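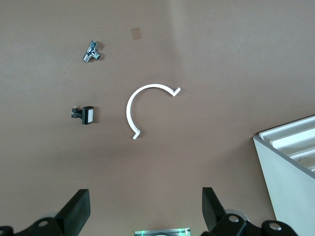

4.2 Workspace and test objects

Figure 3. View from the wrist camera over the bench, with the white C-shaped part between the two finger pads and the far side of the work area. The chrome T-fitting and the push-button switch lie to the left; the slatted container is at lower right.

All trials were run on a single bench in the Besell shared workshop, using the two-finger gripper described in Section 3. The matt brown top was kept for the whole study. Its tone is slightly uneven, and the faint patches were left in the training images without correction.

The objects were taken from the workshop's own parts bins. Three of them appear in Figure 3 and present different difficulties. The C-shaped part is thin and lies flat, so the pads must close on its edge at a small height above the bench. Its hooked ends give a poor grip, and grasp points within 17 mm of either end were therefore excluded. The chrome fitting returns bright highlights which shift as the wrist moves, and a fixed brightness threshold tends to split it into several regions. The switch has a black housing, a white button face and metal terminals; the segmenter of Manurung and Vitale often reported the face as a separate object.

Objects were placed by hand with clear space between them. Touching and stacked layouts are treated in Section 5.

We recorded 3141 grasp attempts, of which 400 were held back for testing. Exposure was locked at the start of each run. Fingers were opened fully before every approach, and the descent was stopped on motor current, as the build has no force sensor. An attempt was scored as a success if the object was still held after a lift of roughly 80 mm.

4.3 Calibration

The offset between camera and gripper was found with a printed target, following the procedure of Sowa and Radu. It was repeated after any work on the finger brackets, whose screws were found to loosen in use.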